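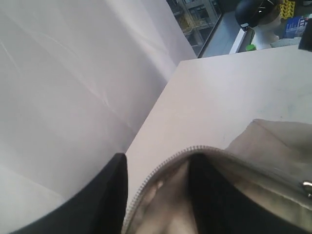

Raltwood Bags and Pouches — read me first

Hello, and thank you for opening this before anything else! The folder holds our pictures and notes on packing and closing soft bags at a table, put together by Skarphéðinn Kjærgaard and Hendrik Mulder, who have both spent far more time with zippers than they ever planned to.

The bags
A cream duffel with a long main zipper, and a silver zippered pouch with a black interior. We are fond of them both, though the duffel slumps whichever way you set it down and takes some patience.

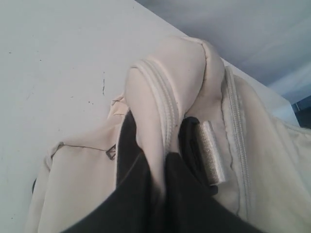 Zippers that match their cloth are harder to pick out than you'd think, so please go slowly when you label them. If a fold hides part of the track, mark only the part you can see and leave a note.

What's inside
There are 300 short entries in the folder "seter" and 210 in "grurkham". Each has a plain text note saying which bag it concerns and whether it was meant to be opened, filled or closed. 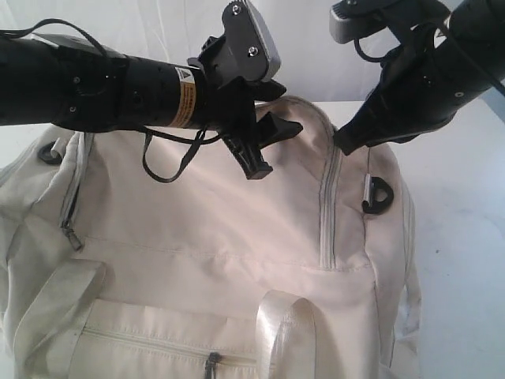
Words we use
"Main zipper" is the long one on the duffel. "Pull" is the little tab you tug. "Panel" is any stretch of fabric between seams — we argued over that one for a good while in August.

Known gaps
Only soft bags, I'm afraid, and nearly always on a pale tabletop. 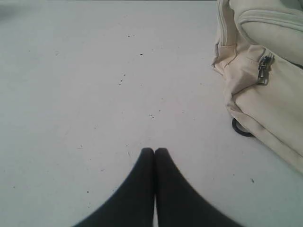

Please leave specks and scuffs on the table unlabeled. Version 2 of the notes fixes the spelling of "zipper" throughout, and corrections are always welcome — send them to Hendrik.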